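Chapter 4
Sorting and Storing Household Goods

What this chapter covers
Storage zones in the home
Labels and symbols
Measuring before you buy
Keeping a storage record

Most homes hold more objects than their owners can name from memory. A survey carried out for this course in the town of Kimemcombe listed 683 separate items in one two-bedroom apartment, leaving out clothing and food. The kitchen alone held 400 of them. The family living there said they used only a small share of these in a normal week.

Household storage is the practice of giving each item a place and returning it there after use. It sounds simple, but it depends on decisions made early. Which items belong together? Who needs to reach them? How will a person who did not set up the system know where things go?

4.1 Storage zones

A storage zone is an area set apart for items used in the same task. Cooking pots belong near the stove, and cleaning supplies belong near the sink but away from food. Items used daily should sit between hip and shoulder height. Heavy items go lower, and items used once or twice a year can go on a high shelf or in a closet.

Within a zone, open baskets and bins keep small groups from mixing. A container should be marked on the side that faces the user. Words work well for adults, while shapes such as a circle or a triangle can be followed by young children and by people who read a different language. 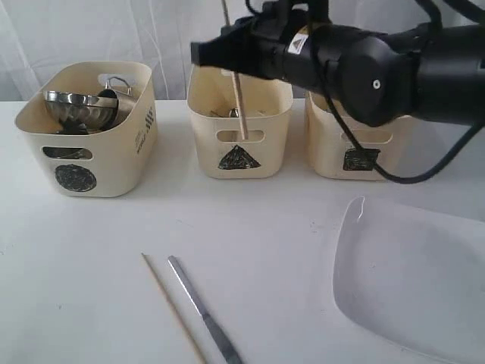 Marks are only useful when everyone in the home agrees on what they mean. Write the meaning of each one on a card and tape the card inside a cabinet door. When a group of items moves, change the card the same day.

4.2 Measuring before you buy

Many storage problems begin at the store. A shelf in an older Toledo house may be 23 inches wide between its supports, and a container sold as a standard size may not fit. Measure the width, depth and height of the space, and write down the smallest figure for each — walls and shelves are often uneven. Leave an inch at the top so that a hand can reach in.

Students in the Stistden case study, which appears at the end of this chapter, bought 26 bins before measuring and had to return most of them.
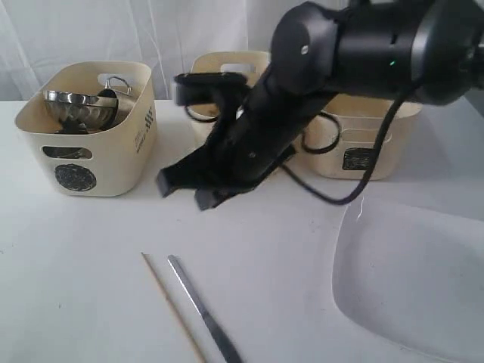 Should every item in a home have a labeled container?

Large items and items kept in plain view, such as a kettle or a broom, do not need one. Labels help most with small things that are easily mixed up, and with shared spaces where several people put things away.

4.3 Keeping a storage record

A storage record is a short list of zones and what each one holds. Begin with one room. Use the blank form in the Pesaleck Workbook, and fill in the zone, the container mark and the type of item. Review the record in December, before holiday goods are taken out.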